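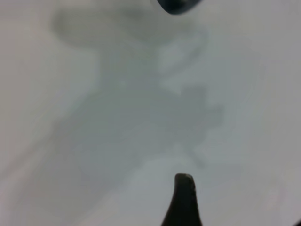
6 min read

Wenalgate Community Help > Home and Property > Floors and Surfaces

Pale gray floor coating in a shared laundry room: how long before it can be used, and who is responsible for the finish?

Posted July 19, 2022, by prokbridge_unit2
Status: Open
Viewed 408 times

I am writing on behalf of the residents of a small building in the Prokbridge development. Our shared laundry room has a concrete floor, which was coated in May with a two-part epoxy in a plain light gray. The work was arranged by our management company, Trukton, and carried out by a contractor of their choosing. The room measures 148 square feet and has one exterior door, one interior door and a single small window.

The residents were informed in writing that the room would be closed for two days. It was reopened on the third morning and the washers were rolled back into place that afternoon. Within a week, the following conditions were noted:

The coating in front of the washers has dull patches where detergent was spilled and wiped up.
There are shallow dents under the feet of the heavier washer.
Near the exterior door, the coating lifts at the edge and can be raised with a fingernail.
The remainder of the floor is smooth and shows no defect.

Trukton has replied that the floor "was cured at the time of reopening" and that any marks are the result of ordinary use. They have offered to apply one further coat over the existing one, at the expense of the building's reserve fund. Before the residents respond, we would appreciate guidance on three matters. First, is two days a sufficient closure for a coating of this kind? Second, would a further coat correct the lifting at the door? Third, is it reasonable for the residents to decline to pay?

The lease documents state that common areas shall be "maintained in good and serviceable condition" by the manager. They do not mention floor coatings.

2 answers

graylevel
Member, Floors and Surfaces

The term "cured" is used loosely in the trade, and the disagreement between your building and the manager may rest on this point. Most two-part epoxy floor coatings pass through several stages. The surface will first accept light foot traffic, often within a day. It will later accept furniture and rolling loads, commonly after three days or so. Full chemical resistance, meaning resistance to detergent, bleach and similar products, is generally reached only after about a week. These periods lengthen considerably in a cool or poorly ventilated room. The correct figures for your floor are printed on the data sheet for the product used, and the manager should be able to supply it on request.

A reopening on the third morning may therefore have been acceptable for walking and premature for washers and detergent. The dull patches and the dents you describe are both consistent with early use. They would not, taken alone, prove it. Dents under a heavy load can also appear in a sound coating if the feet of the machine are narrow, and rubber pads or a flat plate under each foot are recommended in either case.

The lifting at the exterior door is a separate matter and the more serious one. A coating that can be raised with a fingernail has not bonded to the concrete. The usual causes are as follows:

Insufficient preparation. Concrete should be ground or etched before coating so that the epoxy has a rough surface to hold.
Moisture. Water moving up through the slab, or entering under the door, will push the coating away from below.
Contamination. Old wax, oil, fabric softener or a previous sealer will prevent adhesion.

A further coat will not correct any of these. The new layer will bond to the old layer, and the old layer will continue to separate from the floor. Residents should decline this remedy for the area at the door until the cause has been established.

A simple check for moisture can be made without a contractor. Tape a square of clear plastic sheet, two feet on each side, firmly to bare concrete along all edges. Leave it in place overnight or longer. If droplets or a dark patch are found under the plastic, moisture is present and must be dealt with first. The check must be made on uncoated concrete, so the loose portion would need to be removed – please obtain the manager's written agreement before doing so. A dry result is helpful but is not conclusive, as slabs vary with the season.

If the slab is dry, the proper repair is to remove all loose coating back to a firm edge, grind the exposed concrete, feather the edge, vacuum thoroughly and recoat the area. A light sanding of the entire floor followed by a finish coat will then give an even color. Patches in a plain gray floor are otherwise quite noticeable, particularly in low light from one side.

On the question of payment, I would suggest that the residents request the following in writing: the name of the product, the date and time of each coat, the method of surface preparation, and the terms of any warranty given by the contractor. Many contractors warrant adhesion for a year or more. If a warranty exists, neither the residents nor the manager may need to pay. The offer of a further coat should not be accepted in the meantime, as work by another party could affect the warranty.

hammerli_road_tenant
New member

We had the same thing in our building on Hämmerli Road, although ours was a storage room and the paint was the one-part kind from a can. It peeled in nearly the same place, next to the outside door. The manager painted over it and it peeled again by winter.

In our case the door sweep was worn out and rain was coming in underneath. A new sweep was fitted, the bad section was scraped and repainted, and it has held so far. I would look at the sweep first because it is inexpensive.

I cannot comment on the lease. Ours said something different.

Comments on this page

prokbridge_unit2
Thank you to both members. The sweep on the exterior door has been inspected and there is daylight visible at one corner. This has been reported to Trukton, together with a request for the data sheet and the contractor's warranty. The residents have agreed to withhold approval of the further coat until a reply is received.

graylevel
That is a sound course. Please also keep dated photographs of the lifted area with a ruler beside it. If the edge advances after the sweep is replaced, the slab should be tested by a qualified person – most flooring contractors can do so at modest cost.

Related topics
Removing detergent haze from a sealed floor
Choosing pads for washing machine feet
When to grind and when to etch concrete
Requesting records from a property manager

Answers on Wenalgate Community Help are contributed by members and do not constitute legal or professional advice. Members are asked to consult their own lease and local regulations before taking action.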